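# Bits I've learnt building a two-armed table setter in the back of the workshop

I've been at this since January and people keep stopping by the bench to ask how it's going, so I'm putting my tips in one place.

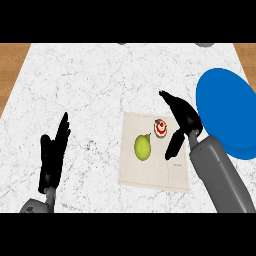
First tip, and I wish I'd taken it sooner: do your practising in simulation before you let anything near your good crockery. I held out for ages as I like having real things to poke at, but Lina Saab sat me down one evening with a pot of tea and got me set up, and I've hardly looked back! A pear you drop on the computer doesn't bruise. I've had 1,217 goes at my little place-setting job so far and washed up precisely nothing.

**Start with soft, awkward things early.** I spent weeks on blocks and got very smug. Then I put a pear on a napkin and it all went to pieces. Pears are wider at one end (obvious, I know) so if you grab one in the wrong spot it rolls out of the fingers. Come in across the fat part, close slowly, and lift a tiny bit before you go sideways.

**Keep the fingers off the cloth.** If your lower finger comes down too far it drags the napkin along with everything on it. I set a floor height in the software now, just above the cloth, and let the fingers get no lower than that. With a small biscuit you've got very little to play with, so go in from the side and take your time.

**Park the arm you aren't using.** Fadwa Ghoneim's rule, this one. Stand it upright, fingers open, well clear of the food. Mine used to hover over the middle "to be helpful" and the two would clonk elbows.

**Put the plate where the arm can get over it.** Mine sits off to the right, and my first lot of moves had the forearm swinging far too low on the way across. Check the forearm as well as the fingertips! I only ever watched the tips, and it's the long bit behind them that does the damage.

**Write down what you changed.** A school exercise book will do. Przemysław uses a spreadsheet, and it's lovely, but I never open mine. One change, one line, then run it again. If you alter the grip and the speed together you won't know which of them fixed it.

**When you move to the real bench:**

- Halve the speed, then halve it again.
- Use plastic plates until you're bored of them.
- Tape the cables along the arm and leave slack at the wrist.
- Wipe the rubber pads with a damp cloth, as flour and pastry crumbs make them slippery.
- Keep the stop button on your side of the table and within reach.

I haven't sorted out tarts on the real thing yet. The crust cracks at any grip that's strong enough to lift it. Rania Tannous reckons a thin strip of silicone baking mat glued inside each finger would help, so that's my next job, once I've found where I put the glue. If you've got an old mat going spare, leave it on the shelf by the kettle with my name on it.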